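4.2 The returns bench at Altwood 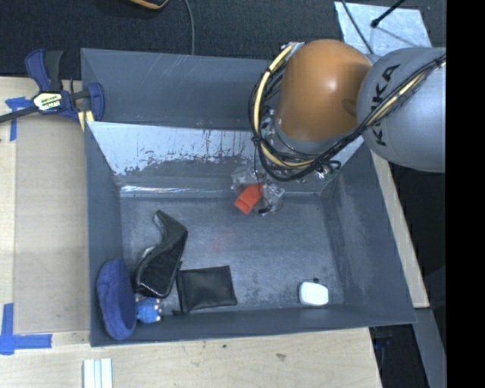

Figure 3. Bin picking at the returns bench, Altwood.

Ermira Golob, asked in June what the arm had changed about her shift, replied that she used to be tired in the shoulders and was now tired in the patience. Her remark sums up the interviews rather better than our coding scheme, which took 2 of us most of the spring.

Before the arm came in, the job at Altwood was to empty a bin of mixed goods by hand and sort what came out. The arm has taken over the reaching. What it has left behind is a set of small duties with no job title: freeing things that have slid against a wall of the bin, turning over anything flat, and deciding when a failed pick has failed enough. Of the 29 staff we interviewed, most called this 'minding'. Management called it 'supervision', and paid it the same.

Soft and thin goods came up again and again. Milan Coppens kept a private list of items he would take out before the arm could try them - a courtesy, he said, to both parties. The list does not appear in the written procedure, which has 5 steps and assumes that objects are willing.

Staff at Privivstead, where the sorting is still done by hand, expected the machine to be quick and unfriendly. Altwood staff described it as slow and needing company.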